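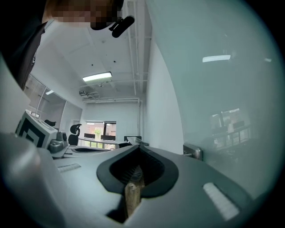
# Temar 프로젝트 중간 보고서: 양손 그리퍼로 막대 잡기

우리 조가 Temar를 시작한 건 학기 초였는데, 그때 계획서에는 "양손 조작 데이터를 직접 모아서 정책을 학습시킨다"라고 한 줄만 적혀 있었다. 지금 다시 보면 참 용감한 한 줄이다. 그 한 줄 때문에 6주를 복도와 사무실을 오가며 보냈으니까!

목표는 Astonby 대회의 양손 과제에 나가는 것이다. 나무 막대를 한 손으로 집어서 다른 손으로 넘기고, 정해진 자리에 내려놓으면 된다. 말로 하면 쉬운데 막대가 제일 골치 아픈 물건이었다. 끝이 거칠게 갈라진 막대는 잡는 위치가 조금만 달라져도 손가락 패드 안에서 빙글 돌아 버린다. 처음엔 매끈한 막대만 쓰자는 얘기도 나왔는데(나도 찬성 쪽이었다), 대회 규정에 막대 상태에 대한 말이 없어서 결국 섞어 쓰기로 했다.

## 어떻게 모았나

그리퍼는 손에 들고 쓰는 방식이고, 양쪽에 흑백 마커를 붙여 위치를 추적한다. 시연 한 번이 끝나면 Gilchrist에 올려서 구간을 자르고 성공/실패 표시를 단다. Gilchrist는 작년 선배 조가 만들어 둔 라벨링 도구인데, 단축키가 전부 왼손 쪽에 몰려 있어서 익숙해지면 꽤 빠르다. 대신 저장을 안 누르고 창을 닫으면 그냥 날아간다. 나는 두 번 날렸다.

수집 목표는 시연 2,000개. 처음 며칠은 신나서 쭉쭉 올라갔는데, 나중에 열어 보니 초반 데이터 상당수가 못 쓰는 것이었다. 이유는 대부분 내 손이었다. 막대를 넘길 때 무의식적으로 손목을 안쪽으로 말아서 마커가 가려졌고, 그 구간의 궤적이 툭툭 끊겨 있었다. 화면으로 보면 로봇이 순간이동을 하는 것 같아서 처음엔 다 같이 웃었는데 다시 찍을 생각을 하니 웃음이 쏙 들어갔다.

그 뒤로 지킨 것들은 이렇다.

- 넘기기 전에 두 그리퍼를 한 박자 멈춘다
- 손목은 펴고, 마커 면은 바깥으로
- 떨어뜨린 시연도 지우지 말고 실패로 표시해서 남긴다
- 배터리는 점심 먹기 전에 갈아 끼우기 (제발)

마지막 줄은 나한테 하는 말이다.

## 복도에서 해 보기

사무실 안에서만 모은 데이터로 학습한 첫 모델은 그 자리에서는 그럭저럭 움직였다. 그런데 책상 방향만 바꿔도 헤매기 시작했다. 배경을 외운 게 아닐까 싶어서 장소를 바꿔 보기로 했고, 제일 가까운 게 복도였다. 나무무늬 바닥에 한쪽은 유리 칸막이고, 비닐도 안 벗긴 의자까지 벽 쪽에 쌓여 있어서 배경으로는 나름 다양하다고 우겼다.
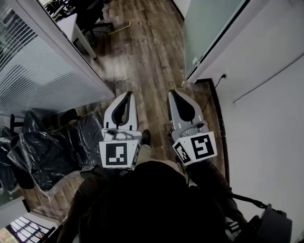 **글: Temar 조 수집·라벨링 담당** | Astonby 준비반 중간 보고

복도는 폭이 좁아서 두 팔을 앞으로 뻗은 채 방향을 돌리는 게 생각보다 불편했다. 대신 걸어가면서 그리퍼 두 개를 나란히 유지하는 연습은 확실히 됐다. 빛도 문제였다. 바닥이 구간마다 밝기가 달라서 같은 동작인데도 영상 느낌이 꽤 다르게 나왔고, 노출을 고정할지 말지로 조 회의가 길어졌다. 일단 자동으로 두고 양쪽 데이터를 모두 학습에 넣는 걸로 정했다. 전선도 조심해야 한다. 뒤로 물러나면서 찍다 보면 발밑은 거의 안 보게 되니까, 다음 조가 복도를 쓴다면 바닥에 내려온 선부터 벽 쪽으로 붙여 두길 권한다.

## 지금까지의 결과

학습한 정책은 실습실의 Zisberg 팔 2대에 올려서 시험했다. 사무실 데이터만 쓴 모델은 낯선 자리에 놓으면 막대를 집기도 전에 멈추는 일이 많았다. 복도 데이터를 섞은 모델은 새 자리에서 성공률이 70%까지 나왔다. 숫자 보고 소리 질렀다가 옆 조한테 눈총을 받았지만 기분은 진짜 좋았다!

다만 이걸 전부 복도 덕이라고 쓰기는 어렵다. 같은 시기에 라벨도 다시 다듬었고, 손목 습관도 고쳤다. 제대로 비교하려면 시연 수를 똑같이 맞추고 장소만 바꿔서 다시 돌려야 하는데 아직 못 했다. 최종 보고서에는 이 비교를 꼭 넣을 생각이다.

실패는 거의 넘기는 순간에 몰려 있다. 받는 쪽이 너무 일찍 닫히거나, 주는 쪽이 끝까지 안 놓는다. 두 번째 경우는 보고 있으면 줄다리기 같다. 시연할 때 내가 막대를 떨어뜨릴까 봐 늦게 놓는 편이라 그 버릇을 그대로 배운 것 같은데, 다른 조원의 시연만 따로 뽑아 학습해 보면 어느 정도 확인할 수 있을 것 같다.

## 남은 일

12월 전까지 할 일은 장소별 비교 실험, 막대를 놓는 타이밍만 따로 모은 추가 시연, 그리고 Gilchrist에 자동 저장 붙이기. 자동 저장은 과제 점수와 아무 상관이 없지만 내가 제일 먼저 하려고 한다. 막대 여분도 더 구해야 하고, 그리퍼 패드 교체 주기는 다음 회의 때 정하기로 했다.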